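How a Robot Arm Learns From Examples

By Bukola Lawal
For readers ages 9 to 12

A computer program is a list of instructions. For some jobs, a person can write the whole list. A program that adds two numbers is short and always works the same way.

Picking up a dish is harder to write down. Try it. Where do your fingers go first? How far apart are they? When do you start to lift? If the dish is moved a little to the left, which of your instructions have to change? Most people give up after a page or so.

At the Katholm robot workshop, the people who work with robot arms use another method. They collect examples of the job being done and let a computer look for the pattern in them. The computer program that does this is called a learning system.

What is an example?

One example is a recording of one try at a job, from start to finish. Engineers call it an episode. During an episode, two kinds of information are saved at the same time.

The first kind is pictures. A camera saves many pictures each second, like the pictures that make up a video. There can be more than one camera. One may look across the table from a distance. Another may ride on the arm itself, close to the gripper, which is the part that does the holding.

The second kind is numbers. Each joint in the arm has a sensor that measures its angle. Another number tells how far open the gripper is. These numbers are saved many times each second too, and each set is matched to the pictures taken at that moment. 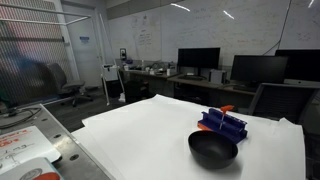
Where do the examples come from?

A person supplies them. Ignacio Ledesma is an operator at Katholm, and his job is to guide the arm through each try. When he moves a set of hand controls, the arm follows. This is called teleoperation. "Tele" comes from a Greek word for "far," so the word means operating something from a distance, even if the distance is only a few steps.

The operator does the seeing and deciding. The arm does the moving. The computer saves both the pictures and the numbers.

An episode goes in this order:

1. The objects are set in their starting places.
2. The arm goes to its starting position.
3. Recording begins.
4. The operator guides the arm through the job.
5. Recording ends.
6. The episode is marked "complete" or "not complete."
7. The objects are set out again, in slightly different places.

Step 7 takes more time than visitors expect. It is also one of the most important steps. Suppose a bowl sat in exactly the same spot for every episode. The learning system could learn to send the gripper to that spot without using the pictures at all. Move the bowl by the width of your hand, and the gripper would close on air.
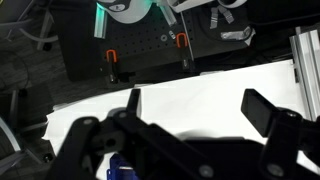
Close-up pictures have a use of their own. As the gripper gets near an object, the arm can block the view of a camera that is far away. A camera near the gripper moves along with it. It can't show the whole room, but it can show the small space between the fingers, where the last bit of steering is done.

How many examples are enough?

There is no single answer. A simple job needs fewer and a job with many parts needs more. For one set, called Farkville, the team recorded 1,257 episodes. Pranab Biswas then checked them. He kept 1,048 and set the others aside.

An episode can be set aside for several reasons:

The recording started too late.
Some of the pictures are missing.
The pictures and the numbers don't line up in time.
The wrong job was done.

A dropped object is a different matter. If the operator drops something, picks it up again and finishes, Pranab usually keeps the episode. It contains an example of how to recover from a mistake.

What happens next?

The saved episodes go to a computer for training. The learning system is shown pictures from an episode and has to predict the next movement of the arm. Its prediction is compared with what the operator did. If the two are far apart, the computer makes small changes to the numbers inside the system and tries again. It does this a very large number of times.

After training comes the test. The arm runs without an operator guiding it, and a person stands by with a stop button. The results are written down, and if one starting place gives trouble, the team records more episodes from that place.

Words to know

Episode: a recording of one try at a job.
Gripper: the part of a robot arm that holds things.
Joint: a place where the arm bends or turns.
Sensor: a part that measures something, such as an angle.
Teleoperation: controlling a machine from a distance.
Training: the stage when a learning system is adjusted using examples.

Checked by Chinyere Abubakar. Last updated 26 Feb 2026.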